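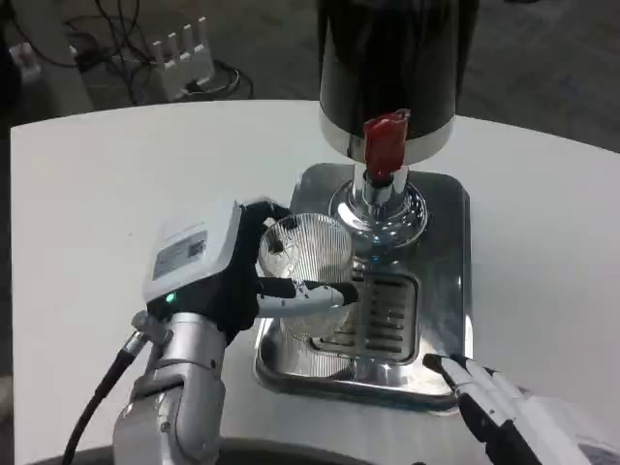 The self-service drinks tower used to belong to hotel breakfast rooms, where it stood between the toaster and the muesli and was somebody else's job to clean. Now people are buying them for their own houses. The shape has hardly changed on the way: a tall black cylinder, a chrome column, a spot of red so you know where to reach, and a steel tray with a slotted grate to stand your ribbed tumbler on. It looks generous. It also takes up the part of the table where you would otherwise put the food.

I have spent most of September drinking from these things, and I remain to be persuaded. The sales pitch, from firms such as Lumbao and Drinder, is that a host who doesn't have to pour is free to talk to the guests. I have been a guest at plenty of parties where the host poured, and I don't remember any shortage of talk. Pouring was often how it started.

Trinidad Rivera has hired out catering kit for years and now gets asked for towers more than for tea urns. She likes the money and is cooler on the object. "People want it on the table because it shines," she told me. "Then they find it needs filling, and they have to stand on something to do it."

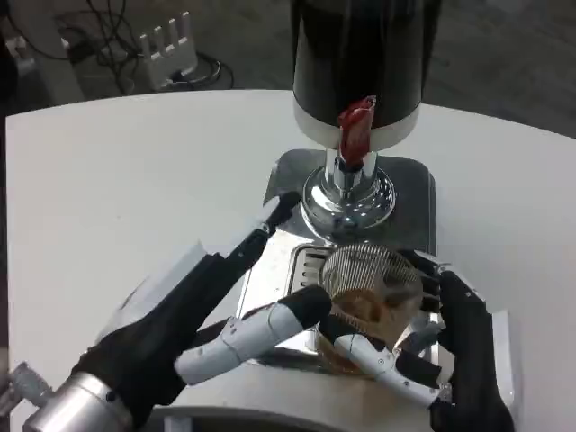 She has a point about the height. The Lumbao I borrowed fitted under my kitchen cupboards only if I left the lid off, and I had to drag it forward for every refill. Full, it was far too heavy to drag anywhere. In the end it lived on the dining table for 3 weeks, and we ate at one end like people in a railway carriage.

Polished metal is the other trouble. Chrome is lovely for the first half-hour. After that it keeps a record of every thumb in the house, and a domed base gives you a bent view of your own ceiling lights with smears across it. Drilico, a small firm that sells cleaning cloths, will let you have a special one for the purpose. An old tea towel did the same job in my kitchen, and I had already paid for it.

Then there is the tray. Every maker I spoke to was proud of the tray. Lift the grate out at the end of an evening and you may feel less proud. Narrow slots let drips through and then let nothing else in, so you are down to a bottle brush, or a cocktail stick if you have let it dry.
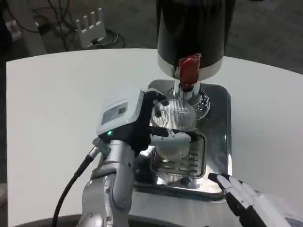
## What you are paying for

The Wurow, the dearest I tried, comes with a 46-page manual, of which 30 pages concern cleaning. I read all of them. Most of it is warm water and patience, set out in the sort of language usually kept for boilers. Drinder's version fits on a card and leaves you to work out how the spout comes off, which took me an evening.

Lumbao says its tap is good for 2000 pours before the seal needs changing. That sounds like a lot until you have teenagers in the house, who treat any tap as a reason to have another half glass and leave the first one on the stairs.

To be fair to the towers, they do one thing well. A drink comes out straight down, at a steady speed, into a glass that is standing on something. My jug can't claim that. Older relatives who find a full jug hard to lift got on with the tap at once, and my aunt has asked for one for Christmas. I told her to hire first.
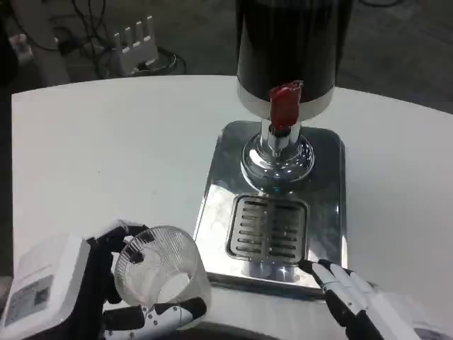 Glassware matters more than the brochures let on. Tall, narrow tumblers knocked against the spout on the Wurow, and stemmed glasses wobbled on the slots of all the models I tried. Something short and straight-sided was best, with a bit of ribbing for wet fingers. If your cupboard is full of wine glasses, add a set of tumblers to the price before you decide.

Rivera's own advice is to hire one for a single party and see who ends up washing it. She doesn't have a tower at home. She has two enamel jugs and a tray, and when I went round she poured me a glass of squash from one of them and carried on talking.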